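Casual kitchen hand and counter all-rounder – Fendo, Radthorpe

Join our small team, four mornings a week, with a weekend shift now and then

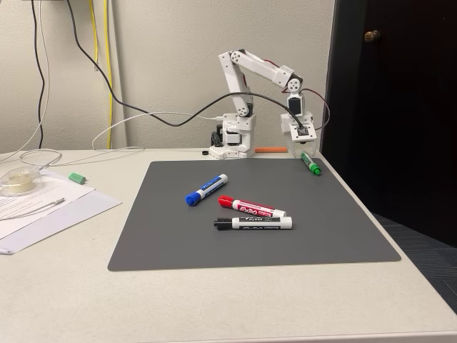
Fendo is a soup and sandwich shop on Gethin Street, a short walk up the hill from Radthorpe station, and we've been feeding the neighbourhood for 11 years now. We started with a single pot and a borrowed toaster, and while the kitchen has grown up a fair bit, we still like to think of ourselves as the sort of place where you get asked how your mum's knee is going while your lunch is being wrapped.

One of our long-time kitchen hands is heading off to study nursing (we're thrilled for her, and a little bit sorry for ourselves), so we're looking for somebody friendly and steady to come and join us.

What the work is like

The day starts at 6.30 in the morning with bread deliveries and a great deal of vegetable chopping. Pumpkin in the cooler months, mostly, and tomatoes by the crate once the weather turns. After that you'd help set up the counter, fill the sandwich fridge and get the coffee area ready for opening. From late morning it gets properly busy, and everyone does a bit of everything – serving, wrapping, clearing tables, running out the back for more rolls. It settles again after 2, when we clean down, have a bite together and sort out the orders for the next day.

You'd be on your feet for most of it, and some of the flour and potato bags are heavy, so please have a think about whether that suits you. We have a trolley, and we're always happy to share the lifting.

Who we're hoping to meet

You don't need a lot of experience. If you've worked in a café, a canteen or a busy family kitchen, lovely, and if you haven't, we'll teach you the knife work and the till. We'd much sooner have someone who turns up on time and is kind to a flustered customer than someone who can already make a rosetta in a flat white. A food handling certificate is handy, but if you haven't got one we'll pay for the course and for the time you spend doing it.

We've had school leavers, retirees and parents coming back to work after years at home, and we'd be glad to hear from any of them again.

Hours and pay

Four shifts a week, Tuesday to Friday, plus a Saturday every so often when we cater for the Grikley Market. Casual award rates, with the weekend loading paid properly. Lunch is on us every shift, and you're welcome to take home any leftover soup (bring your own containers, we never have enough). There's free parking behind the shop, and the 9 bus stops across the road, though the first one doesn't get in before the early start.

How to apply

Drop in with a résumé any weekday after 2.30, or leave a letter at the counter with your phone number and the days you can work. A handwritten page is fine. Tell us a little about yourself and, if you like, your favourite soup.

Applications close at 12 noon on the last Friday in March. We'll ring everyone who applies, and we'll ask a few people in for a paid trial shift the week after.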